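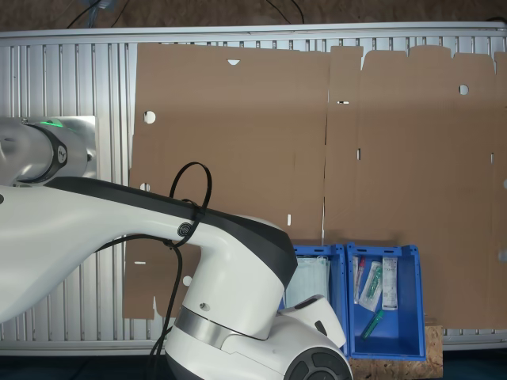 The Priveletti Cetstead is a home weather station with an outdoor sensor unit, a rain cup and an indoor display. The maker says it will tell you whether your summer has been "truly exceptional." I have my doubts. A single season of readings from one backyard proves very little, and the sensor housing is white plastic, which everybody treats as a guarantee of fair temperatures. Plenty of things are white, the big robotic arm with the black cables hanging down its side included, and color alone won't stop a sensor from reading high over a hot patio. Mount it over grass, out of direct sun, or don't bother.

Temperature and humidity are decent. Ours stayed within 2 degrees of the old glass thermometer on all but the hottest afternoons. The rain cup is another matter. It missed light drizzle completely and clogged with seed fluff after almost 3 weeks.
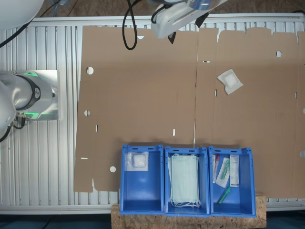
The "long range forecast" is a sun or cloud icon driven by air pressure. Calling that a forecast is generous – I'd call it a guess with a backlight.

Claimed range: 100 yards, open ground
Display: 7 inches
Mounting pole: not included

Conceição Torres ran one in Ondcombe from December on and still checks the sky before hanging out laundry. If you want rain totals you can trust, the Abubakari manual gauge costs less and has no batteries to die. Buy the Cetstead for the temperature log, if you must.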